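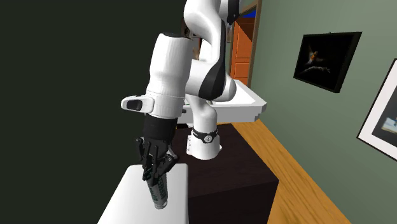 Arm trials at Cudgate: house rules FAQ

Does a simulated run need a log entry?
Yes. The can isn't real and neither is the kitchen, but the log is. Give the scene name, the seed and the result, including the embarrassing ones.

How many runs before I may quote a success rate?
2000 per task. The old limit was 358, which flattered everyone.

May I drop the failed grasps?
No. Nice try.

What counts as a pass?
The can is let go upright on the white table and stays there for two seconds. Leaning on the gripper is not standing.

Can I move the furniture?
Only in a copy of the scene. Harju and Irura share the original and both teams hold grudges.

When can I try it on the real arm?
Once Clalline has signed the speed limits. Asking twice puts you at the back of the queue.

Last updated September 19, 2020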